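About Wumemari

Hi, and thanks for clicking on the page most people skip. I'm the person who started Wumemari, and I still answer a good share of the support mail, so if you've written to us there's a decent chance we've already met.

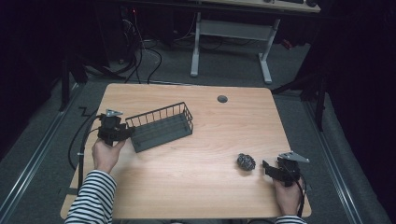 We make a captioning and transcript service for live online events. You run your town hall, your training day or your annual members' meeting in whatever webcast tool you already like, and we put readable captions on it while it's happening. Afterward you get a cleaned-up transcript with speaker names, paragraph breaks and time stamps. That's the whole business. People ask now and then if we'll sell them the webcast too, and the answer is no, we'd be bad at it (we tried once, early on, and I still owe that client an apology and probably a fruit basket).

How I got into this

I used to work in the back row of other people's conferences. I ran the slides, I muted the guy who forgot to mute himself, I typed "we'll be starting in a couple of minutes" into the chat more times than I care to think about. The sound was usually fine and the video was usually fine and the captions were a mess. Product names came out as vegetables. A speaker with a strong accent might as well not have bothered. And the people who needed those captions the most were sitting at home, politely putting up with it.

One Tuesday I was working a session for an engineering firm and the captions gave up altogether halfway through the question period. I opened a shared document, pasted the link in the chat and typed as fast as I could for the rest of the hour. It was full of typos. I got more thank-you notes for that document than for anything else I'd done in that job! So I started offering it on purpose, first by myself, then with a friend who types a lot faster than I do, and then with software doing the first pass and the two of us fixing things as they went by.

That's still pretty much how it works, with better software and more hands. There are 20 of us now. Most are caption editors, a handful write code, and the rest of us do the scheduling, the billing and the calming down of nervous presenters.

What we make

Cidelel is our live editor, and it's the thing I'm proudest of. The speech engine produces a draft, an editor sees it a moment before your audience does, and they can fix a name or a number with a keystroke. Before your event we load it with your word list: the names of your speakers, your products, the acronyms only your department uses. Send us the list even if it's ugly. We've taken them as spreadsheets, as scans of handwritten notes and once as a voicemail.

Lindholm is the transcript side. It takes everything from the live session, plus the chat and the Q&A if you want them, and turns it into a document somebody might read of their own free will. You can search it, export it to plain text or a word processor file, or pull a caption file for the recording. We send the finished version within 6 business hours for most events. Long multi-day conferences take longer, and we'll tell you how long before you book.

Last year we captioned 1,208 sessions. The longest was a coding marathon that ran most of a weekend, and the shortest was a product announcement that was over before I'd finished my coffee.

Where we are

Our office is in Cirdale, upstairs from a bike shop, with good light and a door buzzer that works when it feels like it. Editors are spread over several time zones so we can cover early mornings and late nights without anybody working at three a.m. unless they like that sort of thing (two of them do). The phones and the help chat are covered all 168 hours of the week. A person picks up. If it's the middle of the night it may be a slightly hoarse person.

A few things people ask before they sign up

Do you keep our recordings? Only as long as we need them for the transcript, and then we delete them. If your legal department wants a shorter window, say so in the booking form and we'll set it.

Do we have to sign a year's contract? No. You can book one event and never speak to us again. Monthly plans are there for people who have a regular schedule, and you can pause them over the summer.

Can you handle two languages in one meeting? Often, yes. Tell us early, it changes who we put on your session.

Will you talk to our webcast provider directly? Please let us! It saves you forwarding emails, and we usually know somebody on their side already.

Getting in touch

The easiest thing is the booking form, which takes a few minutes and doesn't ask for a credit card. If you'd sooner see it working first, ask for a test session. Bring a colleague who mumbles and your longest product name, and we'll caption the two of you live for fifteen minutes, no charge.

We're also usually hiring caption editors, with a spring training group that starts in April. You don't need broadcast experience. You do need quick fingers and a real interest in where commas go.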